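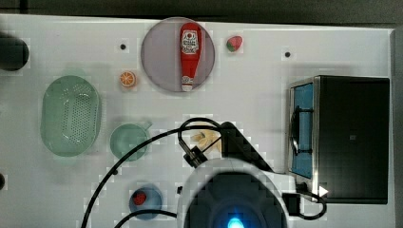

Giving up the big shop

I've stopped doing the big monthly shop. There, I've said it! For years I drove out to the huge place on the Ralthorpe road, filled a trolley until it steered like a barge, and came home with four tins of chickpeas to add to the nine I already had.

Since December I've been walking to the little shops instead, with one bag and a list on the back of an envelope. It takes me 30 minutes there and back, a bit more if I bump into Oranuch outside the bakery (she can talk, bless her, and so can I). I buy what we'll eat in the next two or three days and that's it.

What I've noticed most is the fridge. I can see the back of it! No more bags of salad turning to soup, no more mystery tubs. We had three half-used bottles of ketchup on the go at one point, and I've made a rule that a new one doesn't get opened until the old one has been stood on its head and thumped.

Is it cheaper? Hmm. The bread costs more, and the cheese man is a menace to my purse – but I'm not chucking so much in the bin, and I've not filled the car up nearly as often. My worst week was £64, and that had a birthday tea in it.

The one thing I still can't get locally is decent cat litter. Kobe says he'll pick some up for me when he's next out that way, so I owe him a cake. Lemon, I think, if the greengrocer has any left by the time I get down there this afternoon.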